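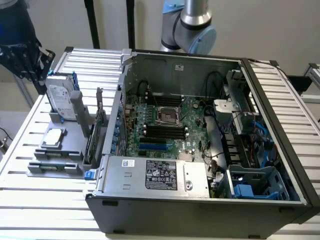 I've been trying to bake my way through my grandmother's recipe book since last June, and I've finally reached the page I was dreading. It's the one with the jam stain shaped like a boot, and at the top, in her tiny slanted writing, it says Dobos. Six layers of sponge, chocolate buttercream between them, and a sheet of hard caramel on the top that you have to cut before it sets or you may as well take a hammer to it.

A bit of background for anyone new. The book came to me from my aunt Piroska Deák, who'd kept it in a drawer with the spare candles. It's all in Hungarian and I read Hungarian about as well as a six-year-old, so every recipe takes me an evening with a dictionary before I've even got the scales out. Gran also left out anything she thought was obvious. Oven temperatures, for one. Mostly it says "hot oven" or "good oven", and once, for a plum thing, "the oven after bread", and I've still no idea what to do with that.

So for this one I got help. Krisztina Fekete from my old evening class came on a video call and translated while I took notes on the back of a gas bill. She read out the ingredients in a very serious voice and then burst out laughing, because the instruction for the caramel is just "make the sugar, you know how". I don't know how! I've never known how!

Anyway, I had a go. Two goes.

The first lot of sponge was a disaster. You're meant to spread the mixture in thin circles on baking paper and do them a couple at a time, and I drew round a plate with a pencil, very pleased with myself, then put the paper down pencil side up. So I had grey rings on my cakes. They were also about as bendy as roof tiles. My neighbour Csaba Szalai took them off my hands for a trifle and says that once they'd had sherry on them they were lovely, but then he'd say that about a doormat.

Second lot, much better. I beat the whites separately this time and turned the oven down, and I stood there watching through the glass for the whole time instead of wandering off to look at seed catalogues. They came out pale gold and peeled off nicely, all except one, and I hid that one in the middle.

The buttercream I loved making. It's eggs and sugar whisked over a pan of water until your arm goes dead, then melted chocolate, then you let it cool and beat it into soft butter. Let it cool properly. I was impatient with a coffee one at Christmas and ended up with soup, and I wasn't going through that again, so I put the bowl on the back step and did the ironing. I did have to eat a fair bit to check it (three spoons, four at the most).

Then the caramel. I rang Sándor Katona, who used to work in a cake shop and is the calmest man I've ever met, and he stayed on the phone the whole way through. Dry pan, medium heat, don't stir, swirl. Butter the knife. Butter it again. "Pour it now," he said, and I said it wasn't dark enough, and he said "now" again in exactly the same voice, and he was right. I got twelve wedges marked out and cut, and only two of them cracked. I propped them up on top at a slant like the sails on a toy boat, each one leaning on a blob of buttercream.

It isn't pretty from the left. From the right, with the curtains half drawn, it could've come out of a shop window.

We had it with coffee in the garden, coats on, and I posted a slice through the kitchen window to my husband, who was on a work call and couldn't speak but did put his thumb up. The caramel sticks to your teeth something terrible. Piroska rang in the evening to ask how it went, and told me that Gran only ever made it for weddings and for the man who came to sweep the chimney - she didn't know why the chimney man, so if any cousins are reading, please get in touch.

A few notes if you're trying it yourselves. Draw your circles and turn the paper over. Use a wider pan than you think for the sugar. It was better on the second day, when the sponge had softened a bit, though the caramel had gone tacky by then and I'd add it at the last minute another time.

Next page in the book is a walnut roll, and then something with poppy seeds that's been crossed out and written in again twice. I'll do the walnut one first. If anyone has a good way of grinding walnuts without a proper grinder, leave me a comment, my rolling pin and freezer bag method gets them all over the floor.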